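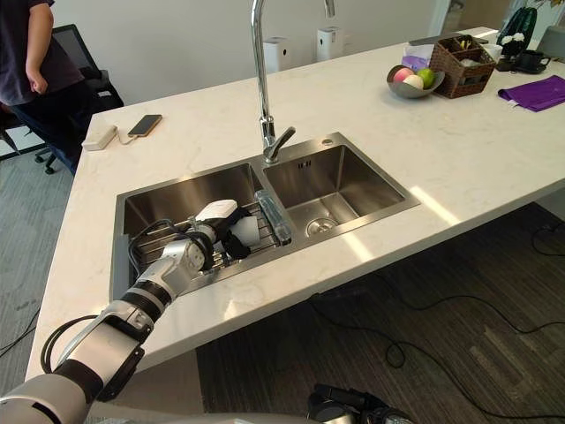 *By Sânziana Mihăilă, Product Information, Gelthorpe*
*September 24, 2024*

**Gelthorpe adds double-basin kitchen sink with offset divider to Rultano range**

Gelthorpe today released the Rultano double-basin sink, a stainless steel unit for kitchen islands and straight counter runs. The sink has two rectangular basins of unequal size separated by a narrow raised rim. It is sold to kitchen fitters and through showrooms, with deliveries starting before the end of September.

The larger basin is on the left and is intended for washing and draining. A wire dish rack can be laid along its floor, so that cups and small containers are rinsed and left to drain inside the sink. The counter on either side stays free for other use. The smaller basin, on the right, is meant for rinsing produce and filling pots. It drains through a round metal strainer placed toward the front, and two slots in the back wall serve as the overflow.

"Most of the complaints we log about double sinks concern the drying rack," said Mircea Voicu, who manages the Rultano range. "It sits on the counter, it drips, and the water runs to the nearest joint. We moved the rack down into the basin and sized the basin to suit."

The unit was specified with a tall gooseneck faucet mounted at the back between the basins. The faucet has a single lever, set to the right of the spout base so that it can be worked with the right hand while the left holds a dish. Fitters using a different faucet should check the clearance behind the lever before drilling the counter.

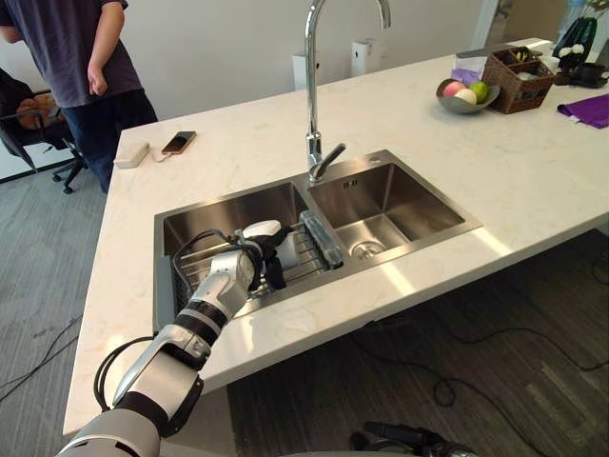
*Rultano double-basin sink in a marble island, with wire dish rack in the left basin.*

The basin walls have a brushed finish. Gelthorpe recommends wiping them along the direction of the brushing with a soft cloth and plain dish soap. Steel wool and chlorine cleaners will mark the surface and are excluded from the warranty. The rack lifts out for cleaning and should be removed weekly so that the basin floor can be washed.

Before release, the sink was installed in 181 kitchens under a trial run by Zevasach, the contractor that handles Gelthorpe's field installations. Households kept a simple log of use and reported faults to the fitter. Two changes were made as a result: the rack wires were set closer together, and the strainer was given a deeper seat.

"Small cups were tipping between the wires on the first version," said Hiwot Chala, trial coordinator at Zevasach. "The closer spacing fixed that. Bottles are still better laid down than stood up."

The first production batch is almost 1,000 units. Fitting instructions for stone counters, including marble, are packed with each sink. A cutting template is supplied on request. The dish rack and strainer are included in the price, and the faucet is ordered separately.

Trade orders are handled by Marius Ene at the Leclerc showroom. Questions about stone cutting and sealing should go to Aqeel Sandhu, technical support, Gelthorpe.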